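About Skurndale

Skurndale began with a whiteboard that wouldn't stay on the wall. Nathalie Sandhu was teaching a small after-school math group in the back half of a former shoe shop, the screws kept pulling out of the plaster, and one evening she gave up and laid the board flat on the table. The kids gathered around it on all sides, drew on it, pushed things across it, and went home late. We've kept our boards flat ever since!

These days we are a learning studio for children and grown-ups who like to think with their hands. We have 24 places in each session, and over 600 families have come through our door on Kovstead Street. The basic setup has hardly changed: a cloth over the table, a framed board on the cloth, a marker, and something simple to move, like a red cube. 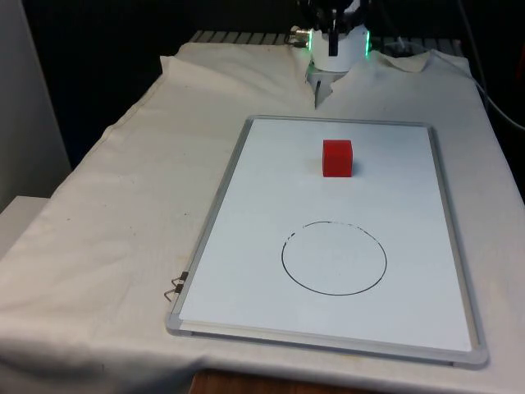 What we do all day

Our best-loved activity is called In or Out. Draw a circle, put down a block, and talk about where it is. Inside? Outside? What if it sits right on the line? Little ones take this very seriously (as they should), and Shafiq Patwary, who leads our older group, has been known to get a whole hour on area and chance out of the same circle.

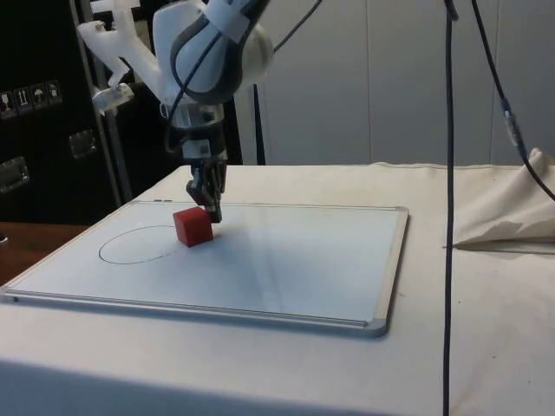
From there the questions get bigger. How far would you have to slide the block to cover half the circle? Does turning it change anything? We let people argue, and we let them be wrong for a good long while, and we try hard not to jump in with the answer before somebody at the table has found it.

We're fond of plain things. A solid color and a clear shape are easy to talk about, and a marker line that has been rubbed and gone patchy can still do its job for an afternoon.

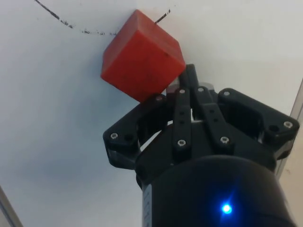

Sabina Sultana looks after bookings and is the friendly voice on the phone, and Noemi Pace runs our adult evenings, which start at 7 and tend to finish whenever the tea does. New families are welcome to sit in on a session before signing up, and August is a lovely, quiet month to try us out.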